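Voteck V2 桌面机械臂套件：打印件、舵机与控制板一套配齐

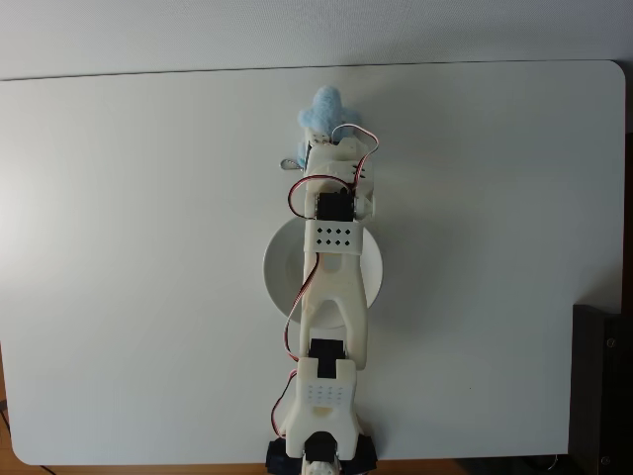
V2 是 Voteck 面向教学和入门研究的桌面机械臂套件，结构件为3D打印，关节由舵机直接驱动，末端为夹爪。本页介绍套件内容、装配方式、适用范围和订购选项。整机版由 Clernitska 仓库发货，散件版由各地经销商供应，两种版本的零件完全相同，区别只在于是否预先组装和校准。

一、适合做什么

V2 的主要用途是抓取与放置练习：从桌面拿起一件轻小物体，移到碗、托盘或指定区域。常用的练习物有毛绒玩具、布块、海绵和空纸盒。这类物体较轻，表面有摩擦力，夹偏一点也不会弹飞，适合刚开始调夹爪力度的用户。玻璃杯、装满水的瓶子和金属工具不在推荐范围内。

如果课程中需要录制动作再回放，可以选配一支示教臂。示教臂与主臂尺寸相同，去掉了关节减速，用手带动时阻力较小。示教臂需要单独供电，不要与主臂共用一个电源适配器。

二、结构与打印件

结构件出厂时以白色材料打印，表面保留层纹，不做打磨和喷漆。层纹不影响强度，但螺丝孔周围如有拉丝，装配前请用小刀修平，否则舵机装不到底，关节会有轻微歪斜。

上臂为叉形件，下端两侧夹住肘部舵机，中间留有长槽，方便减重和穿线。腕部附近的支架带有成排方孔，可以用扎带固定线缆，也可以加装小型传感器。夹爪壳体为盒形，拆下侧板即可更换内部舵机，不需要拆整条手臂。

打印文件随套件提供，用户可以自行重打损坏的零件。肩部支架受力最大，建议填充率不低于70%，打印方向按文件中的默认摆放，不要为了省支撑而改成竖放。其余零件用普通设置即可。

三、舵机与走线

每个关节一只舵机，三芯线，逐个接到控制板上。控制板由 Voltden 提供，接口旁印有关节编号，插错不会烧毁，但上电后手臂会走到错误的位置，所以第一次通电前请把手臂摆在中间姿态，手不要放在活动范围内。

走线时每个关节外侧要留一段余量，弯成松的线圈。余量太短，手臂伸直时会拉扯插头；余量太长，线圈可能挂到桌上的物体。我们的做法是先把手臂完全伸直，确认线不绷紧，再把手臂收回，看线圈有没有进入夹爪的开合范围。两个姿态都没有问题后再上扎带。

舵机长时间顶住负载会发热。连续练习时，建议每隔一段时间让手臂回到收起姿态并切断扭矩。软件中有“休息”按钮，按下后手臂会缓慢放下，不会突然掉落。

四、安装与台面

底座用随附的夹具固定在桌沿，也可以用螺丝直接固定在木板上。台面最好平整、颜色单一、不反光。哑光白色台面配颜色明显的物体，视觉识别的参数最容易调。灯光从一侧照过来时，手臂会在台面上留下影子，颜色阈值设得太宽的话，软件可能把影子算进物体轮廓。遇到这种情况，先调阈值，再考虑换灯。

桌面软件自带一个“放入碗中”的练习程序。碗的位置需要在开始前标定：用手把夹爪带到碗的正上方，按确认键保存。碗口要宽，碗沿不要太高。碗移动以后必须重新标定，程序不会自动寻找。

五、套件内容

全部打印件一套
关节舵机与夹爪舵机，另附备用舵机2只
Voltden 控制板与电源适配器
线缆、扎带、螺丝及装配工具
桌沿夹具
纸质装配手册与软件下载说明

六、价格与交付

散件版售价3,269元，含税，不含运费。整机版和示教臂请向销售询价。学校和培训机构批量订购可以签框架合同，按学期分批交货。散件版现货发出，整机版需要排期，九月开学前后订单较多，请提前联系。

保修覆盖控制板和舵机。打印件属于消耗件，出厂缺陷可以更换，摔落和过载造成的断裂不在保修之内。自行改装过的手臂仍可享受控制板保修，但需要先恢复原接线再寄回。

七、试用意见

Vídalín 工作室的 Gunnlaugur Ragnarsson 用散件版带过一期入门班。他反映装配难度集中在肘部：叉形件和舵机之间的间隙很小，学员容易先拧紧一侧，另一侧就对不上孔。他建议两侧螺丝都先拧两圈，再交替拧紧。这条说明已经写入新版手册。

他还提到，夹爪对软物体表现稳定，对薄而硬的卡片表现较差，经常需要重复夹取。如果练习内容以卡片为主，可以给夹爪内侧贴一层硅胶片。硅胶片不在套件中，普通文具店可以买到。

分类：机械臂 / 教学套件 / 桌面设备

读者评论（4）

Kartini Tambunan：散件版装了两个晚上。手册第73页的接线图和我收到的控制板对不上，接口编号是反过来的，按板子上印的接就可以。其他没什么问题。

Tibor Tóth：示教臂能不能后买？现在预算只够主臂。

Vlasta Rusnák 回复 Tibor Tóth：可以，我就是后来补的。软件里要重新做一次配对，主臂不用拆。

Nadhirah Pattinasarany：夹爪夹毛绒玩具没问题，就是放下的时候绒毛偶尔会卡在缝里，松开以后玩具还挂着。把张开角度调大后好多了，希望默认值也改一下。

联系我们 | 经销商查询 | 版权所有 © Voteck | 返回顶部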